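A day out at the Porden bakery open day

I'd been meaning to go to the Gellano open day ever since Lina Hourani came back from it last year with flour on her coat and four loaves under one arm. This time I booked early, got a place on the first tour and was on the bus to Porden before I'd properly woken up.

Getting there

The bakery is a ten-minute walk from the station, past the canal and a tile shop. There's no sign until you're nearly on top of it, but you can smell it from the bridge so don't worry. They'd let in over 200 people by lunchtime, and the queue for coffee went right round the yard – bring a flask if you're fussy about waiting.

The tour

Our guide was Bram Goossens, who has worked nights there for most of his life and talks very fast. He took us through the flour store first (cold, very quiet, lovely smell), then into the mixing room where we all had to put on those blue hairnets. Mine kept pinging off.

The bit I liked best was the starter. They keep it in a little room of its own and call it Farah, and it gets fed twice a day, Christmas included. Bram let us have a sniff. It was sharp, a bit like cider, and the boy next to me went green!

After that came the ovens. The oldest one takes 137 loaves at a time and you can feel it on your face from the doorway. Marleny Tamayo was on shift and showed us how she slashes the tops, one quick flick each. I had a go on a spare lump of dough and made something that looked like a run-over slipper. She baked it anyway, bless her.

Tasting and shop

Upstairs there was a long table of things to try. The rye was too sour for me, but the olive loaf was gorgeous and I went back for it more often than was polite. Rima Moussa does the flatbreads and was handing them out with za'atar and oil, still warm. I'd have paid the ticket price for those alone.

I came away with two olive loaves, a seeded one and a bag of rye flour I have no idea what to do with. If you're freezing bread, Rima says to slice it first, wrap it well and press as much air out of the bag as you can. Big clear-ish bags are fine, and a twist down the middle keeps two halves apart. 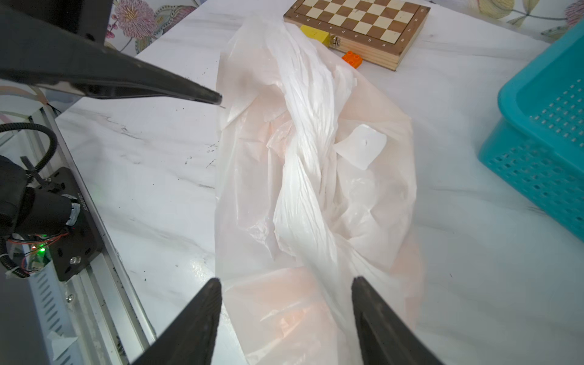

If you're going

The next open day is in June. Tickets are 7 pounds for adults and children get in free, though under-fives can't go near the ovens. Wear flat shoes, the floor in the mixing room is slippery. The shop takes cards but the coffee van doesn't, and I had to borrow from a very kind man called Marwan Haddad, who wouldn't hear of me posting it back. Last bus to the station goes at half past five.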